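From: Margaux Courtois
To: bench-automation list
Subject: Re: two-arm kit for tube handling, anyone used the Adetti one?

Zineb, sorry, been meaning to answer since Sunday. Typing this between runs so forgive the mess.

Zineb Bensaid wrote:
> Hi all,
> We have a quote in hand from Adetti for their two-arm bench kit (arms,
> grippers, wrist sensors, the teaching software, one year of support).
> Our use would be dull stuff. Capped tubes out of a rack, into another
> rack, maybe a bit of weighing later on. Volumes are low but the mix
> changes every week, so a fixed sorter makes no sense for us.
>
> Questions:
> 1. How long from crates to first useful motion?
> 2. Does the gripper cope with capped tubes standing close together?
> 3. Is the support contract worth the money?
> 4. Did anyone look at Wultitz or Skarent before choosing?
>
> The salesman was very nice and I did not beleive half of it.
>
> Thanks,
> Zineb

OK. In order, more or less.

1. Setup. Took us 5 days, and the brochure says two. Day one was all unpacking and bolting down. Do NOT bolt down before you've checked the reach. We did, then unbolted everything and moved the bases, lost an afternoon. The manual has a reach drawing but it's for the single-arm version and the numbers are off for two. Ask them for the other drawing, it exists, it's just not in the box. Page 28 of the pdf they'll send you, if they send the same one.

Software install was fine. The license thing was not fine. It wants to phone home once at startup and our bench network doesn't go out. Support fixed that with a file by email, same day, credit to them.

First useful motion, depends what you call useful. Wave an arm around, first evening. Pick a tube up and put it back where it came from without me standing there with my hand over the stop button — end of the second week.

2. The gripper. Two fingers, black, pretty slim. This is the part I'd buy again. Going down into a half-empty rack is easy. A full rack is where you have to think, because the fingers need to open on either side of the tube and the neighbors are right there. We ended up taking tubes from the outside in, and leaving gaps when we load by hand. Not elegant. Works.

We teach on a plain blue grid rack, colored liquids in capped tubes, nothing precious. One arm takes the tube, the other stays close to the rack and out of the way.

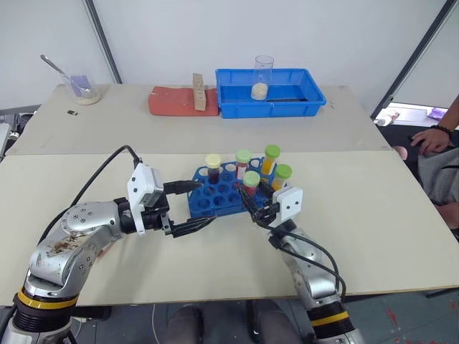 Grip force is the other thing. Default is too strong IMO. Turn it down before you go anywhere near glass. There's a slider, the slider has no units, you just find a spot you like and write it down. And write it down somewhere other than the software because the 8 profile slots get overwritten if you save a new one when they're full. No warning. I lost two good ones that way. I've told them, they said "noted".

Cables. Each arm has a cable running along the outside and it WILL catch on stuff if you let the elbow go wide. Tape or clips. The ones supplied are too stiff, we bought others.

Caps. Color doesn't matter to the gripper obviously but it matters to the people. Pick a cap color scheme early and stick with it. We changed ours halfway and half the saved routines now have names that make no sense.

Weighing and scooping, since you mentioned it for later. We've only started. Granular stuff in beakers, spoon, tray underneath. Get the tray. Spoon handling is much harder than tubes, at least for us, the angle drifts a little every time and then you're pouring beside the beaker. I wouldn't buy the kit for that alone. If it's your second use, sure, try it, just don't promise it to your boss.

3. Support contract. Year one, yes. We used it a lot in the first month and then barely at all. Year two they want 2,666 and I'm saying no unless they throw in a spare finger set. The fingers are the wear part. Ours aren't worn out yet but the pads are shinier than they were and I don't like it. Ask what a set costs BEFORE you sign, they were vague with me until after.

Response time has been good on weekday mornings, poor in the afternoon. The forum is dead.

4. Others. We looked at Wultitz. Nicer arms, smoother, much quieter. But the software was one arm at a time when we saw it, two arms meant two programs that don't know about each other, so a handover is you with a stopwatch. Maybe fixed by now, ask. Skarent I only saw at an open day in October, ten minutes, somebody else's demo. Looked solid. Bigger footprint, wouldn't have fit our tables, so I didn't chase it.

Lindqvist does a rental on the Adetti kit by the way, month by month. If I were you I'd do that first. The crates arrive with the arms already paired up, and if it doesn't suit you send it back. I didn't know about it when we bought and I'm a bit sore. You pay for shipping both ways and they're strict about the packing foam so keep it ALL.

Things I'd ask the nice salesman:

- the two-arm reach drawing
- price of finger sets, in writing
- offline license file, in writing, before delivery
- whether profiles can be exported (we do it by copying a folder, works, not supported)
- who pays if a wrist sensor goes in year one. We had one go flaky, they replaced it, but there was some back and forth on whose fault it was

Would I buy it again? Probably yes for tubes. For a mix that changes every week it's a decent fit, teaching a new rack takes me less than an hour now, most of that is coffee. If your mix was steady I'd say get a sorter and be done.

One more — table height. Get two tables the same height if you're pushing one up behind the other. Measure, don't trust the catalog. A small step between them is nothing to you and a real nuisance to an arm sliding something across.

Happy to send you my notes on grip settings, they're ugly but they're real. Mornings are best if you want to call, I'm usually at the bench by nine and I do pick up. If somebody on the list has run these past the two year mark I'd love to hear what broke frist.

Margaux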